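Recording Clean Demonstrations on the Two-Arm Table

Course handout 4, Manipulation Project. Maintained by Rami Srour and Wakana Sakamoto.

This handout covers the plate task: the left arm takes a plate out of the dish rack and sets it down on the mat, then the right arm presses the button to end the episode. It assumes you have finished handout 3 and can jog both arms without tripping the force limit. Each team turns in 199 usable episodes by the end of June. Teams of two should plan on several short sessions, as error rates climb after the first hour.

Before you start

Log in to the Vosberg workstation with your team account and open the Olivow recorder. Check that the disk has at least 550 MB free per episode. The recorder does not warn you when the disk fills; it writes a truncated file and carries on. Two teams lost an afternoon to this last term.

Left and right always mean the robot's left and right. If you stand at the front edge facing the arms, the robot's left arm is on your right. Use the robot's side in file names, in notes and when calling out to your partner.

Step 1. Home the arms

Run home_both and wait for the prompt to return. Keep hands off the table until it does. If one arm stops partway, clear the fault from the console and home again. Do not push the arm by hand to finish the move. The joint offsets will be wrong for the rest of the session and the episodes will have to be thrown out.

Step 2. Lay out the objects

Place the rack first, then the target area, then the distractors. Distractors are objects the arms should never touch during this task. They stay on the table so that the trained policy learns to ignore them. Move them between episodes, but keep them out of the straight path between rack and target.

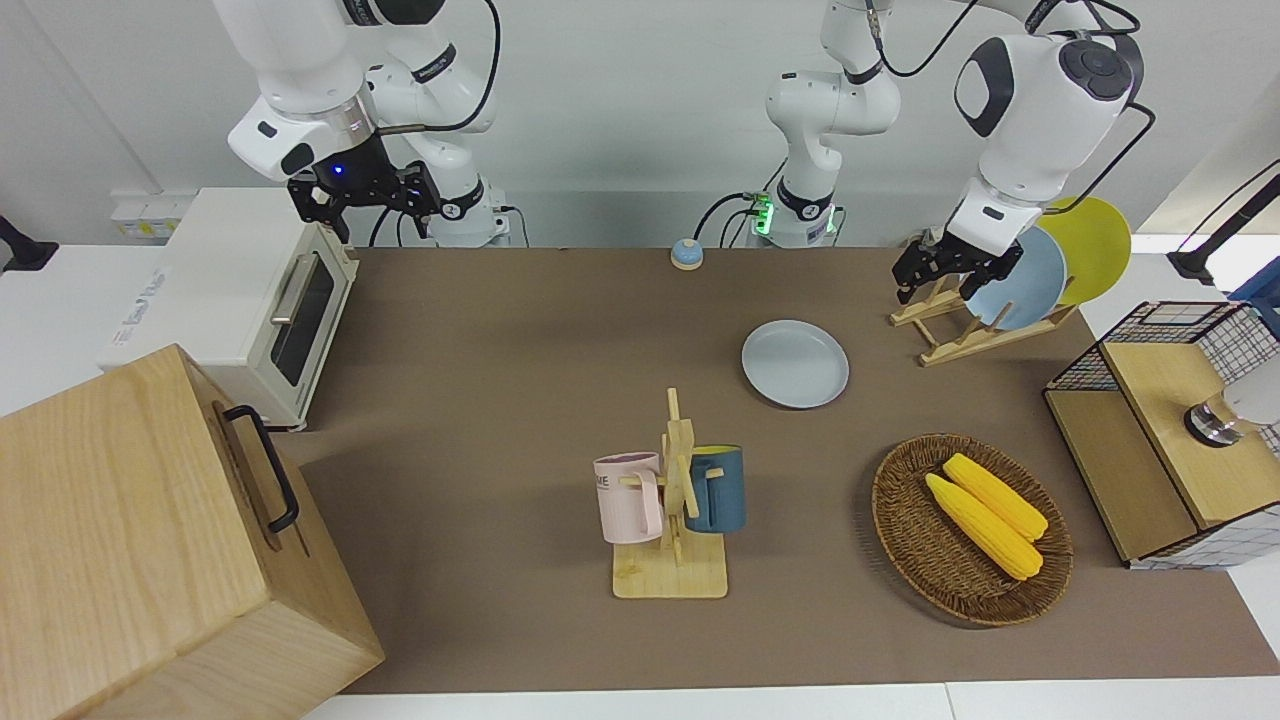

Approach height is the setting that most teams get wrong. The default in the Vinar controller was chosen for mugs and is too low for plates standing on edge. Set approach_z so that the open fingers pass above the tallest rim in the rack, then come down over the plate you want. With the blue plate in front and the yellow one leaning behind it, the yellow rim is the higher of the two, so measure from that one even when blue is the target. Enter the value in millimeters and add 15 for clearance. A gripper that comes in lower will catch the rear plate and drag the rack with it.

Step 3. Set the grip

Close the fingers on the rim, one on each face of the plate. Start with grip force at 19 percent and raise it one point at a time until the plate lifts without turning. Write the final value in the session log. Do not copy another team's number – finger pads wear at different rates.

Step 4. Record

Press R to start. Lift straight up until the plate is free of the slats, move across, tilt to flat, and lower. Release only after the force reading drops. Back the left arm away before you move the right arm to the button. Both arms may not be over the middle of the mat at the same time. The controller will stop them if they are, and the episode will be marked failed.

Keep the motion steady. A slow episode is fine. An episode with a long pause in the middle is not, because the policy will learn the pause. If you need to think, abort with Q and start over.

Step 5. Review and label

Play back every episode at double speed before saving. Reject it if the plate slips in the fingers, if a distractor moves, or if a hand enters the view. Label the rest with target color, start slot and end position. Georges Sayegh's script, check_labels, catches missing fields but will accept a wrong color.

Common faults

Plate rotates on lift: grip is off center. Move the fingers toward the middle of the rim before raising the force.

Button press not registered: the arm is coming in at an angle. Go directly above the button, then straight down.

Arm stops with no message: check the cable at the base for tension, then see Fadi Haddadin in the lab before restarting. Do this even if the fault clears by itself.

Upload finished folders to the Masri share under your team name. Handout 5 covers training on the merged set.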